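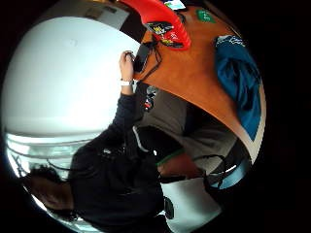

*handheld view, window side of the table*

Re: [paden-list] table rules before August

Quick reply, between calls. Zinash Tekleab wrote:

> Can we agree one capture checklist for Flovedell and Pavex? The Hrynyshyn draft says "clear workspace" and stops there. Clear of what? Also no word on cables or jewelry.

Agree, draft is too thin. My version of the workspace part: anything not in the task goes to the far half of the table or off it. Cups and cans too. Applies to both camera views, the fixed one sees way more table than you expect. Cables get one route, down one side, not over the lap. Marker faces stay flat and clean, fingers off the black squares where you can.

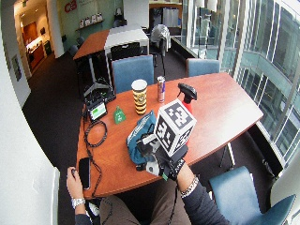 ## Glove and wrist

- Bracelets and watches off, both wrists. I'd make this a must, not a should
- sleeve pulled back from the glove cuff
- recheck glove fit every 40 takes
- 15 seconds of still hand at the start, marker toward the fixed camera

Cards and cubes get the same rule, no seperate section please. Hold the card by its border, upright, and turn it slowly. 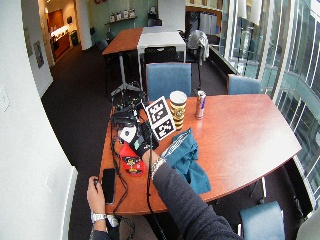
If a take breaks any of that, log it and keep it. Don't delete. We have 4,000 takes planned and I'd rather flag 200 than argue later over wich ones vanished.

Zinash, can you merge this into the draft? Objections to the list pls, not to me.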